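Flaltberg Festival Board > Lineups and Rumors > Full lineup is up, 3 nights, thoughts?

Page 1 of 1

trernby_tom
The full lineup went up at 11 this morning. Three nights at the old Flaltberg fairground again, two stages this time plus the tent. Beltik are closing the first night, Ruaridh Chisholm has the late slot on the second, and the last night ends with a "special guest" they say they'll name in February. Capacity is listed as 3000 a night.

I bought my pass before I finished reading. Who else is in?

---

lowendtheory
In. Beltik alone would have done it for me. I saw them the year they played the tent and you couldn't get within ten rows of the back wall. Glad they finally have the big stage.

Not sure about Chisholm on the main stage that late. Great songs, but it's a guy and a guitar and a lap steel player at 11 at night in a field.

---

marnie_k
He tours with a full band now. Five people, drums and all. I caught them at a theater last fall and it was loud. Somebody on here said it was too loud, which I would not have believed before I went.

---

lowendtheory
OK, that changes it. I haven't seen him since the second record.

---

gatecrash88
I'm going to be the one who complains. The pass went up and the lineup got thinner. Take off the headliners and count how many of these acts played last year or the year before. I get nearly half the second stage. Same promoter, same agency, same bands in a different order.

Also, a secret headliner on the last night is a bad sign. It means they haven't signed anyone.

---

trernby_tom
They did the same thing two years ago and it was fine. I'd call it better than fine.

---

gatecrash88
It was a band that had played the county fair six weeks before.

---

marnie_k
I liked that set.

---

gatecrash88
I liked it too. I liked it at the county fair for a third of the price.

---

oldhandpete
Some history for the newer people. The first few years this was a one-day thing with a flatbed truck for a stage, and you parked in the creek lot for free. Every year since, somebody has posted that the lineup is thinner. Some years they were right. This one looks decent to me. The afternoon slots are where I find things, and I don't know most of the names in the tent this year, so that's a reason to go.

If you have only one afternoon, make it the second. The tent runs straight through from noon without the long changeovers.

---

stagleft
Does anyone know about the sound in the tent? Last year the low end was a mess if you stood anywhere left of the desk. I left two sets early over it.

---

lowendtheory
New PA company this year according to the production page. No idea if they're any good. The tent was always going to be rough with that metal roof on the barn right behind it.

I got more than I wanted of the sound last year anyway. Had ringing for four days and finally bought proper molded plugs. You get impressions taken and they come in the mail a couple of weeks later. Worth every cent, and you can still hear the vocals. If you're going to order some, do it now and not the week before.

---

dayshift_dana
Seconding the plugs. I have the cheaper universal ones with the filter and they do the job for me, but they fall out if you sing along.

I'm in for all three nights if I can get the Friday-type shift swapped. I posted my lineup reaction from work and my supervisor walked in on it, so I guess she knows I'm asking for the time off.

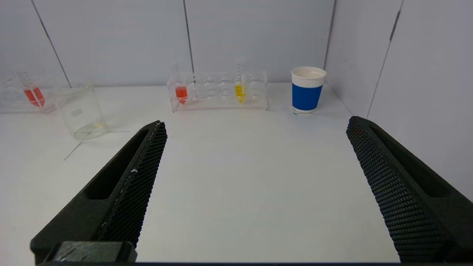 Counting down to Beltik.

Does anyone know if the single-night passes come out later, or is it only the full pass now?

---

trernby_tom
Single nights go on sale a few weeks after the full pass. They held back a chunk last year. First night went fastest, so if Beltik is the one you want, be ready for it.

---

dayshift_dana
Thanks. I'll see what happens with the shift and then decide.

---

gatecrash88
Check the fees before you decide anything. The price on the poster is not the price at checkout. I had an extra 18 dollars on mine at the last screen, and that was with the ticket held at the gate. They charged me a handling fee for a piece of paper I have to go and pick up myself.

---

marnie_k
So you bought one.

---

gatecrash88
I bought one. I can complain and go.

---

oldhandpete
That's how it has worked on this board since it opened.

---

stagleft
Back to the schedule for a minute. Has anyone noticed the clash on the second night? Chisholm on the main stage overlaps with the last act in the tent by what looks like the whole set. Those are the two I wanted most out of the entire weekend.

---

lowendtheory
The daily splits are out but the set times aren't final. The grid on the site says "subject to change" at the bottom. Last year they moved the tent back by half an hour the week of.

---

stagleft
Half an hour would fix most of it. I might write to them. The programming address used to get a real reply.

---

oldhandpete
It still does. Keep it short and say which two sets. I wrote one year about the gap between the last act and the final shuttle and they added a bus.

---

newbie_in_trernby
First time poster. I moved to Trernby last year and this will be my first one. Two questions. Is the shuttle from Trernby worth using, or should I drive? And is the campground quiet enough to sleep in at all?

---

trernby_tom
Use the shuttle. It leaves from behind the library and it's a short ride. If you drive, you'll spend longer getting out of the lot than you did watching the headliner. Going home, walk to the stop before the last song ends or plan on waiting for the second bus.

---

marnie_k
Campground: the far side, past the water taps, is fine after 2 or so. The side near the gate is not. Bring something to put under your tent, the ground is hard and it slopes toward the creek.

---

gatecrash88
I'd disagree on the shuttle. Two of us drove last year, parked at the north end facing out, and were on the highway before the first bus had loaded. You have to get there early, though. By mid-afternoon the north end is full and then Tom is right.

---

trernby_tom
I'll give you the north end. Most people get waved into the south lot and have no say in it.

---

newbie_in_trernby
Thank you both. I live four blocks from the library so I'll try the bus. Who should I see in the afternoons? I know Beltik and Chisholm and that's it.

---

oldhandpete
Go to the tent with no plan. Stay two songs, leave if you don't like it.

---

lowendtheory
I'd be a little more organized than that. Most of the second stage acts have something up to stream. Someone always makes a playlist with one song from each, usually within a week of the announcement. It gets pinned at the top of this section.

---

marnie_k
I made it last year and I'll do it again. Give me until the weekend. A few of the tent acts don't have anything recorded that I can find, so those will be missing. If anyone has live clips of them, post them in a separate thread and I'll link to it.

---

stagleft
Sent my note about the clash. I'll report back if I hear anything.

My guess for the special guest, since somebody has to start: it's a Beltik side project. Two of them are staying in the area for the full three nights, if you believe their own tour page, and there's nothing else booked for them until the week after.

---

gatecrash88
If the special guest is two members of the band that already headlined the first night, I'm going to be very hard to live with on here.

---

trernby_tom
Noted. I'll start a separate guessing thread so this one can stay on the lineup. Link to follow once I've had dinner.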